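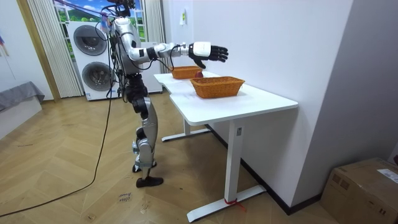

November, a bit after 4 p.m. Glue notes, continued.

Third try at the hide glue for the Munteanu chairs. Batch 3903 this time, the Ullitz granules, soaked overnight in cold water and warmed in the double boiler. The lid stayed on, except when I lifted it every few minutes to admire my work. A skin formed. I stirred it back in, which the Horlow handbook says never to do, and then went and read the Horlow handbook.

Test joints: 2 scraps of beech, plain mortise and tenon, clamped 40 minutes. The first came apart in my hand with a sort of sigh. The second held until I put the mallet to it, and then the wood split before the glue line did. I am choosing to believe the second one.

Differences between them, as far as I can reconstruct: the second tenon got warmed over the stove first, and the first sat glued and open while I hunted for a clamp that was hanging on the clamp rack. Open time with this stuff is short. I have now written that in this notebook three times, in three colors of ink.

Urea is still worth a go for slowing the gel. The Nakach order has a small bag of it, wherever the Nakach order is.

Old glue scraped off chair no. 3, back legs only. Front rail still loose — do not sit on it. The tag came off again.

Tomorrow: warm the parts, lay out clamps BEFORE brushing, new tag.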